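Sharing a Bench: Automation and Daily Work at the Steston Packing Room

Student project report, submitted Jan 9, 2025
Authors: Matilde Meireles and Jailson Evangelista
Advisor: Percy Echeverri

3. The workplace

Steston packs household storage goods for resale. Until September, every box at the closing station was checked, lidded and passed on by hand. The company then assigned part of this work to a robot arm with a multi-fingered hand, and the station staff were given new duties. We interviewed 10 employees and observed the station over 6 shifts.

The closing task has two parts: the lid must be picked up from the work surface and then seated on the box. Staff told us that the first part is the more tiring of the two, as a lid lying flat offers little to hold.

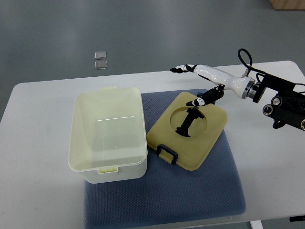

Figure 1. Robot hand at the lid, with one finger in the circular opening. The open box is at left.

4. Changes in duties

Before the change, one person closed up to 200 boxes in a shift. The same person now sets out the parts, watches the arm and takes over when it stops. Vasco Guerreiro, who has worked at the station longest, described the new role as lighter on the wrists and heavier on attention. Several of his colleagues said that waiting for the arm was harder to get used to than working beside it.

The layout of the parts has become a task in its own right. Box and lid are set side by side on a soft surface, and staff keep their hands away from the table until the arm is clear — a rule that was introduced after the first week and is posted at the door.

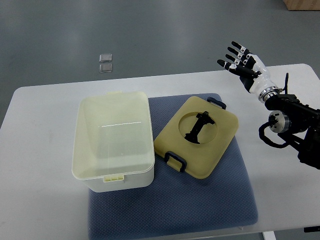

Figure 2. Hand raised at the right of the table. The box is open and the lid lies beside it.

5. Findings on training

Training consisted of one session led by the shift supervisor, Lauri Sjöberg. Seven of the employees interviewed considered this too short, mainly with regard to restarting the arm after a stop. We recommend a second session and a written restart procedure kept at the station. Pay grades were not revised when the duties changed, and three employees raised this with us without being asked. The question falls outside the scope of the project but is recorded in Appendix B with the interview notes.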